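12/07/2018

I've been promising a page on small kitchens for ages, mostly to Damilola Edet, who just moved into a place with even less counter than mine and keeps texting me pictures of her toaster on top of her refrigerator. So let's do it! These are the things that help when you cook in a room with tile on every surface and not many built-in cabinets, and you have to make loose tables do all the work.

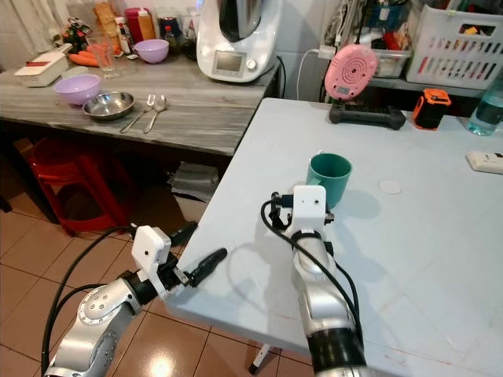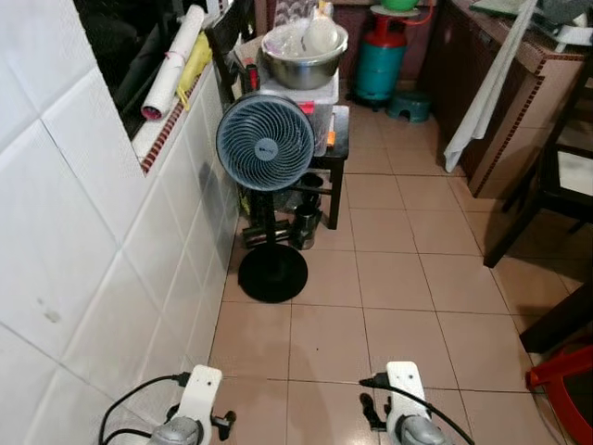
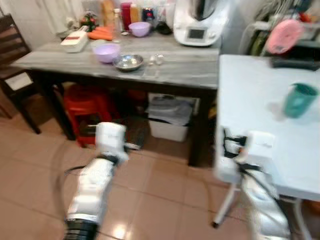 First thing, give each table one job and be stubborn about it. My rule is one table for prep and one for everything that isn't prep (mugs, chargers, mail, the radio). The minute the mail lands on the prep table I've lost it for the day. If you only have one table, run a strip of painter's tape across it for a week. It looks silly, but you'd be surprised how fast your hands learn which side is which, and then you can peel the tape off.

Keep the heavy machines where you use them. I used to put my food processor away in a low cupboard after every meal, and what happened is that I stopped using it and chopped onions by hand for two years. Now it lives on the table, close to an outlet. If you're short on outlets, please don't daisy-chain power strips next to the sink. I bought a Kirko wall adapter with 3 sockets and a longer cord for the blender and that took care of it.

Bottles go at the back, against the wall, tallest behind. Oil, vinegar, soy sauce, whatever you grab every day. Put them on a tray if you can find one that fits! One tray comes up in one lift, you wipe, it goes back down. Without a tray you'll be moving nine sticky bottles and you just won't do it (I know because I didn't).

Nesting bowls -- get more than you think. Cheap plastic ones are fine. I peel into one, put the cut stuff in another, and the table stays clean enough that a quick pass with a damp cloth finishes the job. Stainless for anything with turmeric or tomato, which will stain light-colored plastic and never come out. I've tried baking soda paste, I've tried leaving them in the sun. The sun helped a little.

Under the tables is storage too, but only for things on a base you can slide. A bin, a stool, a crate. Anything sitting straight on the floor gets mopped around, and then there's a ring of gray gunk that you have to go after with a toothbrush. Ask me how I spent last Sunday. Stools are great for this because they hold a box on top, and when people come over you take the box off and you've got a seat.

Now, tile floors. I love mine and I also complain about it constantly. Glossy tile shows every footprint, and the grout is where the grease ends up. What works for me:

- Sweep dry before any water touches it, or you're only making mud.
- Warm water and a small squirt of dish soap. Small! Too much leaves a film and the film grabs dirt.
- Two buckets if you've got them, one soapy and one plain.
- Grout gets a stiff brush and a baking soda paste once in a while, 4 or 5 rows at a time so you don't hate your life.
- Run a floor fan across it afterward and stay out until it's dry.

That fan tip came from Prasanna Sheikh, my downstairs neighbor, and it's the best one on the page. A fan on a stand does more in a narrow kitchen than an open window does. Aim it along the length of the room, low, and the floor dries without streaks. In summer I leave it out all day. Do clean the grille though -- kitchen dust has grease in it and it sticks like glue. Unplug the thing, take the front off if yours comes off, soak it in the tub with dish soap, let it dry all the way before it goes back on.

Scuffs on a white tabletop mostly come up with a melamine sponge and hardly any pressure. Red marks are harder. For pen I use rubbing alcohol on a cotton ball, and for beet or chili I put a wet paper towel with a little baking soda on the spot for half an hour. Try a corner first if the surface is painted, because the Mutetti table I had before this one lost a patch of its finish that way and I was so mad at myself.

Carrots and onions don't need a fancy rack if you're eating them this week. Carrots go limp on the table after a couple of days, so I only leave out what's for tonight and wrap the rest in a damp towel in the fridge.

I still haven't figured out chair cushions in a kitchen. White ones especially. Mine come off and go through the wash in April and then again whenever somebody drips curry on them. If you have a cover fabric that really does wipe clean, write and tell me which one.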